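Plorholm Bedrooms
Data card, version 14

Summary
Plorholm Bedrooms is a set of 1,560 colour photographs of beds and the furniture next to them, taken in ordinary homes. It covers made and unmade beds, valances and bed skirts, bedside tables, blanket boxes and laundry left on chairs. Tsutomu Kikuchi and Haruna Hattori put it together for Vivby.

Contents
images/ holds the photographs, numbered by home
labels.csv has one row per photograph
rooms.csv lists wall colour, floor type and bed size where the householder gave it

Splits
Train and validation share homes. The test split has 300 photographs from homes not found in the other two.

Labelling
Bed state is one of made, part made, stripped. A few wrinkles still count as made. A doona or duvet hanging over the side is marked "overhang" whether or not it reaches the floor. Bed skirts get their own label and are not merged with bedding. Items on top of a bedside table are labelled one by one. Hatsue Takagi rechecked 367 rows in January and changed the skirt labels in homes 3 and 9.

Sample

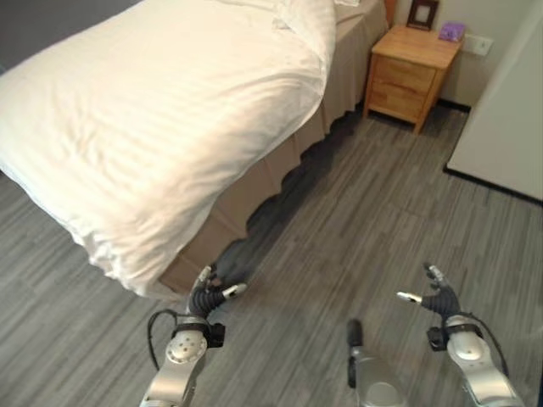 White duvet over a beige pleated bed skirt, two-drawer nightstand with a purple tissue box. Bed state: made, overhang.

Known problems
Pillows under bedding are labelled inconsistently. Cream and beige were used interchangeably before version 6.

Contact
Katsuhiko Mizuno, Vivby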